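Can a Machine Do the Fiddly Jobs Yet?
Tarun Grewal
18 June 2021

My kitchen drawer has 13 odd screws in it, and last January I sat down to put every one of them back where it belonged. It took me most of an evening, and the whole time I was thinking about robots. Which of these could a machine have managed? My answer then was none. I've come round a bit!

Start with the chores we already hand over. The dishwasher is a robot, if you squint. So is the washing machine. They work because we do the hard part for them: scraping, sorting, loading, turning socks the right way out. What's left for us is the handling, and handling is where the fun is now.

I spent a day at Semaan, a small shop in Gusdale that puts together switch boxes, and watched Rebecca Rizzi fit parts at her bench. She does 300 a shift. She barely looks. Her fingers find the hole, feel that the plug is a hair off, wiggle it and push. Ask her how and she shrugs. That wiggle is the thing I'd love to see a machine do well, and I think we're closer than most people believe.

People building these systems have stopped trying to do the whole job at once. They pick one block, one socket, one peg, and let an arm try it over and over in simulation, where a dropped part costs nothing and no one has to crawl under a table to find it.
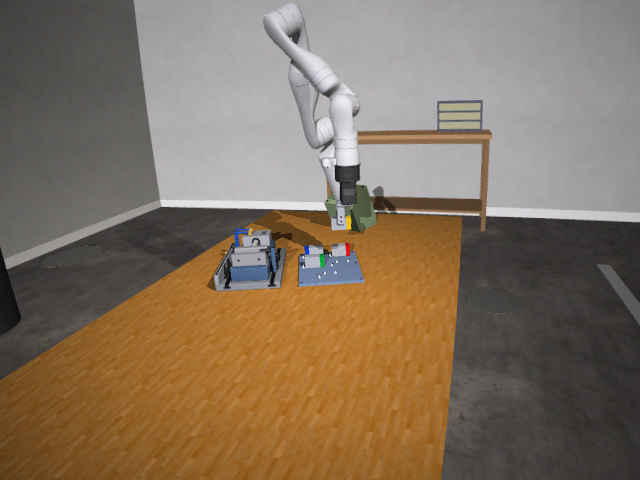
Szu-yu Peng, who teaches automation at the college in Kunbridge, warned me not to get carried away. A task that goes right 80 times in a hundred sounds wonderful until you picture the other 20 on a shop floor, or in your sink. She's right, and a real bench has grease, bad light and bent pins on it as well. A simulated one has whatever somebody remembered to put in.

Still, I can't help being excited. Small assembly work is slow, hard on the hands and tough to hire for. I'd expect the shops to get help first, with parts that always come in the same shape, and kitchens a good while after. Laundry may be last of all. A shirt never lands the same way twice, and I have 58 years of practice and still fold them badly.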